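Home | Kids' Corner | Robots | Animals | Space | Ask Us | Search

The Robot at the Kitchen Sink

Have you ever been asked to do the dishes and wished somebody else would do them? Me too! So when Sumathi Lobo invited me to the Nurkura open day to meet a robot that is learning its way around a kitchen, I said yes before she finished her sentence. It was on a Monday in May, and I got there so early that I had to wait outside and eat my snack. 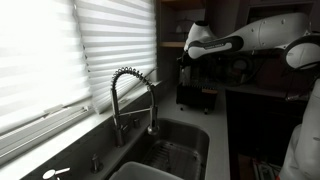
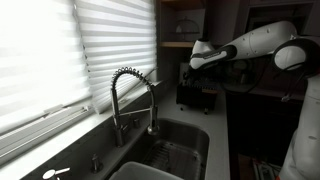 Both times the white arm is reaching over the back corner of the counter, close to the black dish rack.

What is a robot arm?

Hold your own arm out in front of you. Bend your elbow. Now turn your wrist. Each place where you can bend or turn is called a joint, and a robot arm has joints too. Inside a joint there is usually a motor, and the motor makes that part of the arm move. Look for the round white parts with black rings on the robot and you have found some of its joints.

At the end of your arm you have a hand. At the end of this robot's arm there is a gripper. A gripper is simpler than a hand - it can't wiggle its fingers or scratch an itchy nose - but it can squeeze and let go, and you can do a lot of jobs with just squeezing and letting go. Try it at home: make your hand into a pincher with your thumb and one finger, and see if you can put away the spoons. It's slower than you think!

Why is a kitchen so hard?

Sumathi is an engineer, and she told us kids (okay, I'm a grown-up, but I sat on the floor with the kids) that kitchens are some of the trickiest places for a robot. In a factory, a robot might pick up the same part from the same spot all day long. In a kitchen, somebody moves the cup. Somebody else leaves a plate in the sink. Things get put back in the wrong place, especially at my house.

Then there's the light. Sun comes in through the window and bounces off shiny things like a steel sink or a chrome faucet. Your eyes and brain are really good at dealing with that. You see a bright sparkle on the faucet and you know it is still a faucet. Robots that use cameras can get mixed up, and they need a lot of practice with bright places and dark places in the same room.

And think about how different dishes feel. A metal pot is hard to break. A glass is not! A robot has to squeeze tightly enough to hold on and gently enough that nothing cracks. A boy named Manole asked if the robot could hold an egg. Sumathi laughed and said that was a very good question, and that she would like to try it on a day when she was not wearing her nice shoes.

How does a robot learn?

Practice, practice, practice. It's a bit like learning to ride a bike, except the robot doesn't get a scraped knee. One way to teach a robot is for a person to guide it through a job. The robot's computer saves all the moves, and then the person guides it again, and again, with small changes each time. After lots and lots of turns, the computer starts to find the pattern: how far to reach, when to close the gripper, when to open it.

I asked if the robot ever gets bored. Sumathi said no, but people do, so the teachers at Nurkura take turns and change over every 2 hours. I would need a cookie break too.

Staying safe around robots

We had 3 rules for our visit, and they are good ones to remember if you ever go to an open day like this:

1. Stay where the grown-ups ask you to stand. A robot arm can reach farther than you expect.
2. Don't touch the robot unless someone who works with it says you may.
3. If you drop something near the robot, leave it there and tell a grown-up.

Try it yourself: be the robot!

You need 2 people, a plastic cup and a table. One person is the robot and closes their eyes. The other person is the teacher and gives directions, like "move your hand left" or "open your gripper." The robot may only do exactly what the teacher says. Can you pick up the cup and set it down on the other side of the table?

My partner was a girl called Dekis, and she told me to go forward but forgot to tell me to stop - so I knocked the cup right off the table. We got it on try number 6. Then we swapped, and I found out that being the teacher is the hard part!

Words to know

Joint: a place where an arm can bend or turn.
Gripper: the part of a robot that holds things.
Motor: a machine that makes something move.
Engineer: a person who designs and builds things, and fixes them when they don't work.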